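Bench notebook, Revgate pick-and-place kit (on trial from Bouchard)
Wednesday, started 9.15

Second day with the kit. Hélène Nguyen wants a yes or no on it before the end of February, so these notes are mainly for her and for Behrouz, who has the bench after me.

What came in the box: the arm controller, the soft finger gripper, the wrist camera, a fixed camera on a clamp, and the Revgate software on a stick. The trial is 46 days from delivery. After that it is either bought or goes back to Fumholm at our cost. The quote is 900 a year for support and updates on top of the purchase price, and I still haven't had a straight reply on whether that covers replacement fingers.

Set the table up for the sorting routine in chapter 3 of their manual. Wicker basket as the bin, mixed shapes for the items. I kept the arm out of the way while I did the fixed camera calibration, as the manual asks.

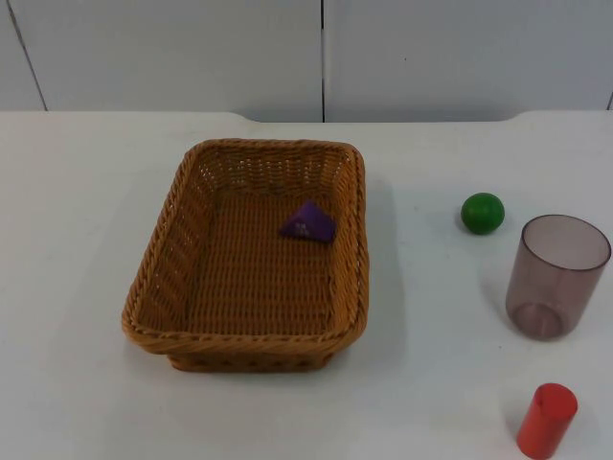 Calibration ran first time after I moved the clamp higher. Yesterday it failed twice with the same message ("reference plane not found") and I put that down to the clamp slipping. Tightened it with the longer Allen key, which is now in the top drawer and should stay there.

The object finder is decent on plain solid shapes. It is poor on see-through plastic. With the cup on the table it kept proposing a grasp point behind it, on the shadow. There is a setting called "clear items" that helps but slows each cycle, and it has to be set again after every restart. Reported to Bouchard, ticket open.

The basket is also a fair test because of the weave. With the default settings the software read the gaps as edges. Changed smoothing from low to medium and the false edges went. Behrouz, please leave it on medium.

11.40. Moved on to the wrist camera and single block approaches. Slow speed only, guard on. The aim was to see how close a finger can be brought down beside a block before the software calls a stop. The stop distance can be set in whole millimetres and I had it at 3. Lower than that and it complains at every approach.

The wrist view is soft at the edges and I would not want to read a label with it. For plain blocks it will do.

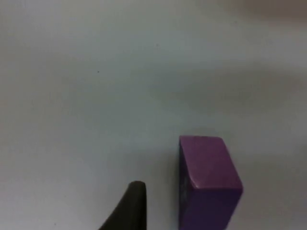 Can we use our own gripper fingers with this kit?
Only if they fit the Revgate mount. The drawing for it is in the back of the manual, and the Kimham fingers in the cupboard would need an adapter plate.

Still to do: repeat the block approaches at normal speed, try the clear items setting with the room lights down, and ask Bouchard again about the fingers. Export of the run logs works but the times are an hour out. Check the clock on the controller before blaming the software.

Stopped 4.30, arm parked, power off at the wall.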